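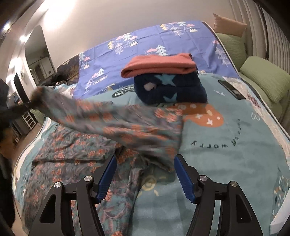
Floral print on a teal blanket, one end of the garment held up by hand.

How to mix and apply a garden spray without wasting half of it

Most spray failures I hear about get blamed on the product. The weeds came back, so the concentrate must be weak. Maybe. More often the nozzle was half blocked, the mix was a guess, or the whole job was done in a breeze that carried the good stuff over the fence. Before you spend more money on a stronger bottle, try doing it properly with the one you've got.

What you need

A pressure sprayer, a measuring jug you will never use for food again, gloves, eye protection, long sleeves and a bucket of clean water. I use a Lusska shoulder unit for the lawn edges and a little Vulel hand bottle for pots. Neither is anything special. The Lusska has a gauge on it that I have never believed.

You do not need a "spray enhancer" unless the label on your product asks for a wetting agent. Plenty of shops will sell you one anyway.

Step 1: Test with plain water first

Fill the sprayer a third of the way, seal it, pump it up and spray a dry patch of concrete. Look at the pattern. A good fan or cone wets the ground evenly. Streaks down one side mean grit in the nozzle. Take it off, rinse it and clear it with a soft brush. Don't poke a pin through it, whatever the bloke at the hardware store says – you'll enlarge the hole and the pattern is gone for good.

Check for drips at the trigger and the lid seal while you're there. A smear of silicone grease on the O-ring fixes most leaks. If it doesn't, replace the ring.

Step 2: Find out how much you really use

Skip this and your dose is a guess. Mark out a patch of lawn with string, spray it with water at your normal walking pace, then measure how much it takes to refill the tank to where it started. Divide the litres used by the square metres covered, and that's your rate.

Yasir Rizvi, who got me started on this, measured his own in August and found he was putting down far more than he thought. He'd been walking at the speed of a man looking for his keys. I didn't do much better on my first go.

Step 3: Read the label, all of it

The label tells you the dilution, which plants it suits, what to wear and how long to keep kids and pets off. If a website disagrees with the label, the label wins. That includes this website.

Be wary of the old "bit extra for luck" approach. A stronger mix can scorch leaves before the plant has moved the product to its roots, and then you've paid more for a worse result.

Step 4: Mix in the right order

Half fill the tank with clean water, add the measured concentrate, then top up. Putting the concentrate in last leaves it sitting on top, and putting it in first gives you foam. Close the lid and swirl gently. Mix only what you'll use that day. Leftover mix goes off in the tank, and some of it will gum up the valve.

Step 5: Pick your weather

Still and dry, early morning for preference, with no rain coming before the label's drying time is up. I don't trust the forecast for wind. Tie a strip of light plastic to a stake and watch it. If it's lifting, go and do something else.

Step 6: Spray

Pump until you feel firm resistance. Hold the nozzle at a steady height, walk at the pace you tested, and overlap each pass slightly. Wet the leaf and stop before it runs off. Once it's dripping into the soil, you're watering.

Top up the pressure as the pattern starts to sag. The "continuous spray" promise on the box assumes you'll keep pumping.

Step 7: Clean up

Release the pressure before you open the lid. Rinse the tank with clean water, run some through the nozzle, and repeat twice more. Spread the rinse water over an area the label allows, never down a drain. Wash your spray clothes separately from everything else.

Keep one sprayer for weedkiller and another for everything else, and write on both in permanent marker. I have been told a good rinse makes this unnecessary. I have also seen what happened to a row of tomatoes – so mine stay separate.

Store the sprayer empty, lid loose, out of the sun.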